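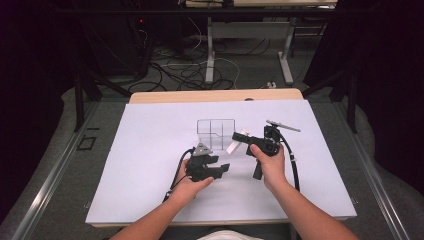

Home | Notes | Printables | Downloads | Contact

# Raltusness: notes and labels for clear desk organizers

Hi, and welcome! I'm Pramila Tyagi, and this is the README for Raltusness, a small pile of text files about putting desk things into see-through organizers and then (the hard part) keeping them there. It started as a list taped inside my supply cupboard door. Then Manju Thakur asked for a copy, then she corrected it, and after that it seemed only fair to put it somewhere other people could correct it too.

If you have one of those clear acrylic organizers with several compartments and you keep moving the same eraser from one slot to another, you're my kind of reader.

## What's in the folder

- `items.csv` – the big list, 1,353 rows. Each row is one kind of small desk thing, from binder clips to spare watch batteries.
- `layouts/` – 19 plain text layouts. You can read them in anything.
- `labels/` – label sheets for the printer, in two type sizes.
- `cleaning.md` – how I wash clear plastic without making it cloudy.
- `CHANGES.txt` – what changed and who complained.

The columns in `items.csv` are `name`, `shape`, `longest_side`, `stands_up` and `goes_with`. I measured in millimeters, so please don't send me inches (Pankaj Malhotra did, an entire drawer's worth, and I converted them all one evening with a pot of tea). `stands_up` is just y or n. Pens are y. Rubber bands are n, obviously. Glue sticks are y but I have doubts.

## How to use a layout

Open one that sounds like your desk. They have names like `paper-and-stamps` and `mostly-pens`, and each one is a little grid typed out with dashes and bars, front of the organizer at the bottom. Find the compartment, read the item, put it in. Then live with it for a week before you change anything! I know how tempting it is to shuffle things on the second day.

Start with the organizer empty and in the middle of the table, with nothing else near it. I prefer a pale, plain surface for this. Clear walls on a white background are hard to see, I'll grant you, but small things show up beautifully and you don't lose a pushpin in the wood grain. Put blocky items in first – erasers, sticky note pads, staple boxes – and let the thin stuff fill what's left.

A few habits that stuck with me:

- Face the lowest wall toward you. If your organizer has a stepped divider, the low part of the step is where short things go.
- One kind of thing per compartment, except paper clips and binder clips, which get along.
- Leave a compartment free. Mine fills up with coins and that's fine.
- Labels go on the underside of the front lip if you hate looking at labels. Nayeli Ríos does it this way and her desk looks like a catalog.

## Where the list came from

Most rows came from my own cupboard and from Manju's. Meenakshi Mittal added all the sewing bits and would like it known that a seam ripper counts as a desk item. The stationery counter at Saxena let me stand there with a ruler for most of an afternoon in July, and I bought far too many erasers as a thank you. Whatever was left over came in by email.

I check new rows by hand. If I don't own the thing, I ask whoever sent it to measure it twice. There are still wrong numbers in there, especially among the tape dispensers, where people can't agree on what the longest side is.

## Known gaps

The layouts assume straight walls and a flat bottom. Round organizers and the spinning kind aren't covered at all (I've tried, and typing a circle with dashes is miserable). Anything taller than 200 mm is listed but doesn't appear in any layout, so long rulers and knitting needles are on their own.

There's also not much for left-handed people. Nayeli has drawn mirrored versions of 7 layouts and I'll add them once I can read her handwriting. 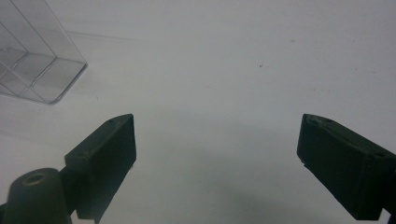
Does the organizer have to be clear?

Any color works with the layouts, though with a clear one you can tell what's in the back compartments without picking it up, and you'll notice dust and eraser crumbs a lot sooner.

## Cleaning, the short version

Lukewarm water, a drop of dish soap, a soft cloth. Rinse it, then stand it upside down on a towel. Don't use window spray on acrylic and don't use the scratchy side of the sponge. I ruined a lovely tall one from Lomholm that way and I still keep it, full of dried-out markers, as a reminder. For the inside corners I wrap the cloth around a chopstick – a cotton swab works too but leaves fluff.

## Sending changes

Write to me with the row or the layout name and what you think is wrong. New layouts are very welcome. Please type them in the same grid style and say what kind of desk it's for. If you're adding an item, look through the list first, and try the odd spellings too. We had "thumb tack," "thumbtack" and "tack, thumb" for ages.

You can print, copy and change any of it. If you post your own version, a mention of Raltusness would make my day, and tell Manju as well, she keeps a list of them.

Recent notes

- Label sheets now come in large type
- What to do with single batteries
- Retstead drawer inserts, measured
- Manju's stamp drawer, start to finish
- Erasers: standing or lying down?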